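Nurunero standalone build – worth it over the PC version?

wustdale_walker
Joined the Pelereo Patreon in May for the headset build of Nurunero and I'm on the fence about keeping it. The PC version runs well for me but the cable drives me nuts. Has anyone played both for a decent stretch?

melur_s
Both, 50 hours on PC and a lot less on the headset. Standalone loses the real-time shadows and the character editor drops from 113 sliders to a much shorter list. Loading is faster though. I stayed on standalone.

kettlebrain
I'd say the opposite. The editor is the whole game. If you cut the sliders you have a walking sim with one apartment and a balcony. Cancel and buy a longer cable.

melur_s
You can make the character on PC and export it. The standalone build reads the file fine, you just can't edit the missing values there.

kettlebrain
Didn't know that. Is it in the patch notes?

melur_s
Sinaga's post on the Patreon page, under build 7. Scroll past the poll.

wustdale_walker
OK, that changes things. What about hand tracking? On PC I use controllers and the grab is decent.

Sekar Entili
Hand tracking is the weak part. Small objects snap to your palm and two-handed grabs drop out if your hands overlap. I went back to controllers the same night. 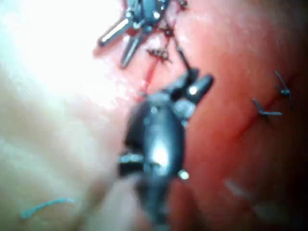 Turn off "assist grab" in the comfort menu before you judge it, because that setting is on by default and makes everything worse. With it off I could at least pick up a glass and put it down again.

kettlebrain
Assist grab is fine for seated play. I leave it on.

Sekar Entili
Seated, maybe. I play standing and it pulls things from behind me.

wustdale_walker
Tried the export tonight. Face came over right, hair color didn't. I'll keep the sub one more month and see what the next build does.

melur_s
Hair is a known bug, post 3,454 in the bug thread. Save it as a preset first, then export – worked for me.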